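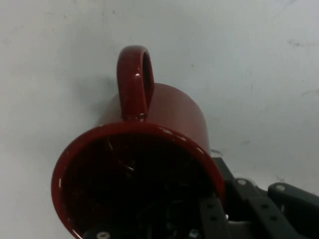

A red mug on its side on a pale tabletop.

Rowena Catacutan has built decks for 13 years, most of them small ones behind older houses in Sernitz. She says the boards get all the attention and the footings get very little.

"People call me about a soft board," she said. "I look underneath and the post is sitting in dirt."

She digs below the frost line, pours the concrete and sets each post in a metal base above it -- never straight into the hole. A recent deck took 1,654 screws. She pre-drills near the board ends, where splits usually start.

Would she tell a homeowner to try it alone? "A low one, sure. Call the permit office first. If it's attached to the house, get somebody to check your ledger board before you cover it up."

She starts her next deck in January.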